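What I learned from buying knives and pans for a small kitchen

Jan 14, 2023

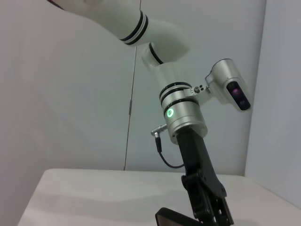
Why I started over

When I moved to Stirkness in August, I came with two suitcases and one cooking pot. The pot was a gift from my aunt, Philomena Lamptey, and it is the best thing I own, but you cannot make a full dinner in one pot every evening. So I had to buy the rest, and I bought it slowly, and I made mistakes. I write them down for those who are in the same position.

My kitchen is small. There is one counter, and when the dish rack is on it I have place for a plate and my two elbows. Everything I buy must hang on the wall or fit in the one deep drawer.

The knife set was a mistake

My first purchase was a set of eight knives in a block, from a discount shop. After four months I can say that I use two of them, the big one and the little one. The bread knife was too short for the bread I buy. The others I have not touched, except to wash the dust away. The block also takes the place where a kettle could stand.

My friend Ekua Nartey cooked for 11 years in a hotel, and she laughed at me (in a kind way). She owns three knives. One is a chef's knife from Wemden with a blade so narrow from sharpening that it looks like another type of knife. She told me to sell the set and buy one good knife, and I did so.

The new knife is also a Wemden, the 20 cm one. I was afraid of it the first week. It is heavier at the handle than at the blade, and I was used to the opposite. Now when I cook at somebody's home and take their knife in my hand, it feels like a toy.

Sharpening

I bought a whetstone with two sides, 1,000 and 3,000 grit. The paper that came with it had very small drawings and almost no words. My first try made the knife worse. The angle was too steep and I was pressing as if I wanted to break the stone.

Ekua showed me to put two coins under the back of the knife, to feel the angle, and then take the coins away. I do it now every few weeks while I listen to the radio. I still don't get the tip right – it stays a little dull and I open packages with it, which I know I should not do.

The pan

For the frying pan I wanted carbon steel, because I had read that it lasts for life. I chose the one from Agbenyega, 26 cm. It arrived covered with a kind of wax that has to be removed with very hot water, and this took me one whole evening and two sponges.

After this you have to season it. I put on too much oil, and the surface became sticky like candy. I scrubbed it and began again with a very thin layer, so thin that I thought there was nothing. This time it was fine. Eggs still stick on some mornings. Onions, pancakes and fish with skin are no problem.

Do not cook tomato sauce in it. I did, and the sauce tasted like a door key.

Small things

A bench scraper, which I bought for dough and now use for moving chopped onions to the pan. It was the cheapest thing of all.

A magnetic strip for the wall. Mine is from Fukgate and it came with screws that were too short for my wall, so I had to buy longer ones. It holds the knife, the scraper and the scissors.

Kitchen scissors that come apart for washing. I did not think I needed these, but I take them every day, mostly for green onions and for bacon.

Still on my list

I need a colander that is flat enough for the drawer. The folding ones I saw in the shop smelled strongly of rubber and I did not trust them with hot pasta. If you have one that you like, please write the name in the comments. Also a lid for the 26 cm pan – at the moment I use a dinner plate, and I burned my thumb on it last night.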